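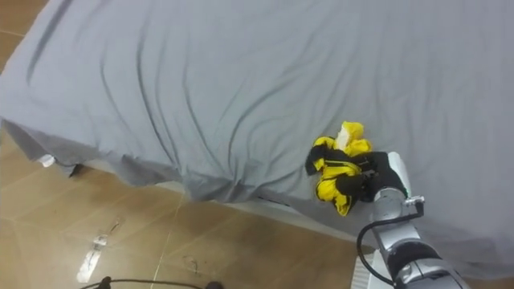

*A grey sheet on a bed. Bedding is among the items most in demand at the Grinard Road shop.*

**Charity shop on Grinard Road names new deputy manager**

Fitriani Harahap has been appointed deputy manager of the Usta Animal Rescue shop on Grinard Road. She starts in the post on Thursday, having helped out on the till and in the sorting room for 2 years.

Fitriani lives in Teixeira Close and first came into the shop to drop off a bag of children's books. She was asked if she could spare a morning a week, and by the following August she was doing three.

"I knew the regulars before I knew how to work the card machine," she said. "I'm pleased to be staying on here and I'd like to get the back room in better order before winter."

She will look after the rota, the window displays and Gift Aid sign-ups. The shop has 102 donors registered under the scheme and hopes to reach 500.

Last month's book and bric-a-brac weekend raised £969, which will go towards vet bills and kennel repairs at the rescue's site behind the old Zirex works.

The shop is short of clean bedding, men's coats, jigsaws with all their pieces and paperbacks in good condition. It cannot take electrical goods, car seats or mattresses. Donations can be brought in from 9.30am to 4pm, Monday to Saturday. Please do not leave bags in the doorway overnight.

Anyone who would like to help in the shop can ask for Fitriani at the counter. Till training is given and no experience is needed.

ENDS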